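Workshop notebook, soft goods bench
March, started 9:20

Carrying on from the wash trials. Still open from last time: shrinkage on the second lot of caps, whether the brims hold their curve after a cold wash, and what to do about the red cloth.

Caps first. Bożena brought the blanks up from the Iduddale box and I washed them at 40, no softener, then air dried on the rail overnight. No tumble. The last lot went in the dryer and the sweatbands puckered at the back seam, so I'm leaving the dryer out of it until we know more.

Measured the sweatbands flat with the steel rule. Both come out within tolerance of the card Cinzia keeps in the drawer. I didn't measure crown height because I don't trust the way I've been doing it (the crown sags and the number depends on how hard I press). Need a block to set them on. Khải says there is an old hat block at Skorkov we could have if somebody goes and gets it.
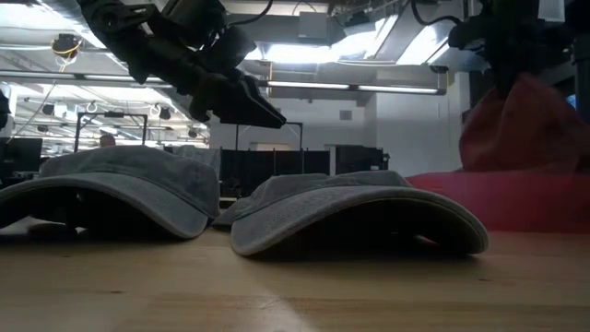 Color is the thing I want settled before we order. Bożena's note asked for "faded but even" and I think we have the faded part. On the bench the two caps match each other well, the same washed gray-blue, a bit mottled when you get close. I like the mottling. Jamshid thinks it will look like a fault to a customer who buys one cap and has nothing to compare it with. Brims have kept a good curve, both standing up off the table in the middle, and the stitched edge is showing along the rim the way we wanted. Gobnait to look at the thread color before we say yes to it.

Red cloth: still undecided. It's a strong red and I don't want it in the same wash as anything gray. Did a rub test on a corner with a damp white rag, 200 strokes. Faint pink on the rag at the end. Repeated with a dry rag, nothing. So it can be stored with the rest but gets washed alone, and I've written that on the shelf label. If we cut it for cap linings it will need at least two more washes first, and a sweat test, which we have no proper way of doing here. Ask Gallagher what they use.

11:40

Moved on to the soft gray piece. Wanted to know how it behaves when picked up from the middle as opposed to by a corner, for the folding instructions. From a corner it hangs long and twists. From the middle it bunches up into a peak and the seam swings off on a diagonal, and then you have to hunt for the edge to get it flat again. Corner is better for folding. Middle is fine if it's only going into a bin.

A few small dark spots on it. Could be lint, could be stains. Try the tape roller, and if they stay put use the bar soap and leave it up to 2 hours before rinsing. Don't scrub, the surface is a little fuzzy already and will pill. 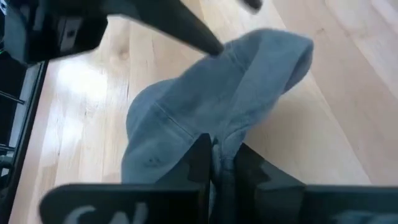 To do

Hat block from Skorkov (Khải)
Thread color, yes or no (Gobnait)
Second wash for the red cloth, on its own, cold
Tape roller on the gray piece, then check the spots again by the window
Email Gallagher re sweat test
Ask Bolwood for the price on 200 blanks, and whether they can hold the dye lot
New card for the drawer, Cinzia's is getting hard to read

Rail is full until the afternoon. Please don't hang anything else on it.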